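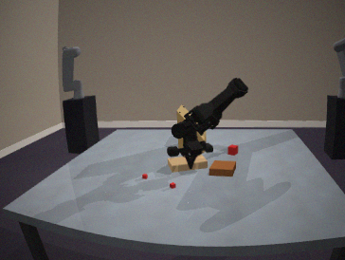
Step 3: Try your first pick in the Vemel simulator

Okay, the fun part! I've had the Vemel starter kit for 11 days now, and I do every new move in the simulator before I touch the real arm. You should too.

Open the blocks scene and bring the black arm down over the pale wooden block, fingertip at its middle. Go slow - I keep the speed slider at 17 until I'm close. Watch the gap to the orange-brown block on the right, it's pretty narrow.

Leave the two tiny red cubes for later. The bigger red one is a much nicer second target (Alby Goodwin told me that on the Clonedley forum, and he was right).

If the shadows make it hard to judge height, turn them off under View. I wish Vemel did that by default, it's my one real gripe with the software so far.

Happy with the pose? Hit Save Pose, name it, and move on to step 4, closing the gripper.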